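Toy animal

A toy animal, or animal figure, is a small model of a living creature made for play. The term is commonly used for solid or hollow figures of rubber, plastic, wood, metal or clay. Stuffed animals are usually treated as a separate class, as are mechanical toys and figures made only for display. Toy animals are found in most parts of the world and are among the oldest known types of plaything.

History

Small animal models of clay, stone and bone have been found at many ancient sites. Their purpose is often unclear. Some had wheels or a hole for a string and were very likely toys, while others may have been offerings or household charms. Carved wooden animals were common in Europe by the eighteenth century and were often sold in sets with a wooden ark or a small farmyard. In many regions the carving was done at home during the winter, with each household keeping to one or two kinds of animal.

Cast metal figures became widespread in the late nineteenth and early twentieth centuries. Hollow casting used less metal and lowered the price. Many of these figures contained lead, and they were gradually replaced after the Second World War as plastics became cheap and safety rules grew stricter. Older painted metal animals are now handled mainly by collectors and are not considered suitable for children.

Materials and manufacture

Most present-day toy animals are molded. A master model is made first, by hand or on a computer, and a metal mold is cut from it. Soft plastic is then forced into the mold under pressure or, for hollow figures, spread around the inside of the mold as it turns. Eyes, nostrils and markings are added with a brush, a spray mask or a printing pad. Thin parts such as tails, ears and fins are a frequent source of trouble in molding. They are often made thicker than they would be in life, or pressed close to the body.

Rubber and soft vinyl are widely used for the youngest children and for bath toys. Hollow bath toys with an opening in the base may hold water after use and can develop mold on the inside. For this reason some makers now offer sealed versions.

Scale

Larger makers generally work to a fixed scale within a range, so that a horse and a sheep may stand together in a believable way. A scale of 1:40 means that one unit on the toy stands for 40 on the real animal. Cheaper mixed sets often ignore scale, and a hen may be as tall as a cow. Collectors tend to regard this as a fault – children, as a rule, do not.

Makers and ranges

The trade includes a few large firms and many small ones. The Zudetti company began with painted wooden farm animals sold in boxes of 10 and later moved to molded vinyl. Its catalog has since grown to 400 models. The Stevar range is limited to sea creatures and is sold chiefly through aquarium shops. Heton figures, which are left unpainted, have been used in schools for sorting and sculpture work. Secondhand Zudetti boxes with the original paper insert bring higher prices than the figures alone.

Common types

Farm animals form the largest group, followed by wild land animals, dinosaurs and sea life. Pigs are usually shown in pink, even in countries where most farmed pigs are of another color, and the curled tail is seldom left out. Dolphins are the most familiar of the sea mammals in toy form and are made in natural grays as well as in bright or pale shades chosen for small children.

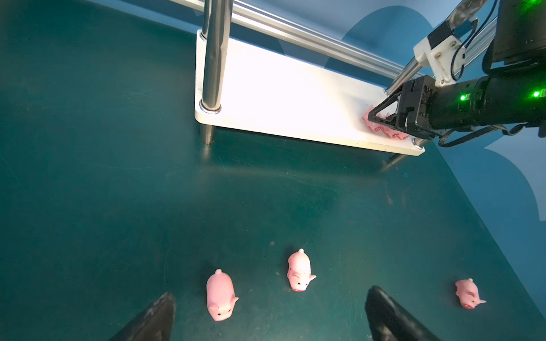

Pink toy pigs of different sizes
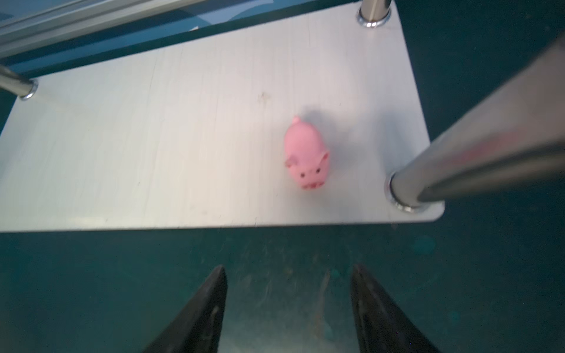
Toy pig with a curled tail and dot eyes
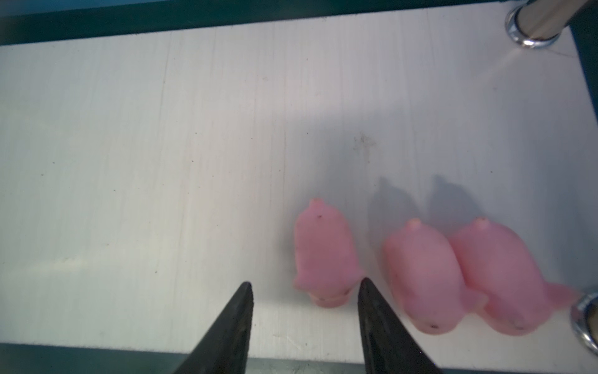 Three pink rubber dolphins
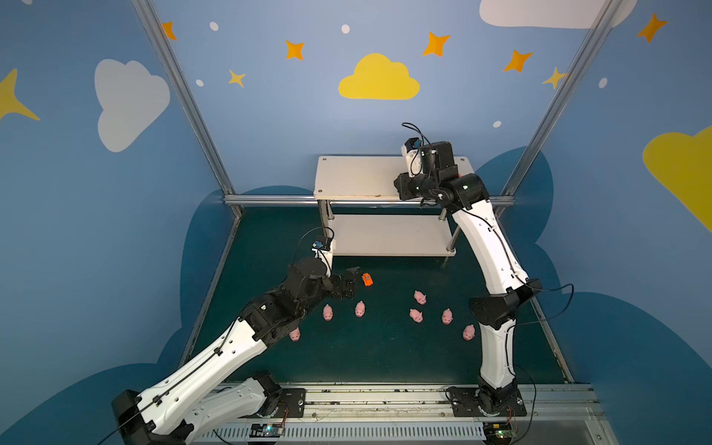
Small toys on a teal-green floor, with cartoon clouds and stars on the walls

Dinosaurs are often grouped with toy animals in shops, although some catalogs list them apart. Their shapes have changed with scientific opinion. Upright, tail-dragging models were standard for much of the twentieth century and are still sold in low-priced tubs.

Use in play and teaching

Animal figures are used in early schooling to teach names, sounds and the sorting of objects by kind, size or color. A simple classroom set may hold only 5 animals, each chosen to differ clearly from the rest. Older children commonly use the figures in storytelling and in building farms or zoos from blocks. They are also found in the playrooms of child therapists.

Safety

Many countries set rules for toys meant for children under three. These normally cover small parts, sharp points and the content of paints and plastics. Figures small enough to fit wholly inside a standard test cylinder may not be sold for this age group in a number of markets.

See also

Bath toy
Model farm
Noah's ark (toy)
Stuffed toy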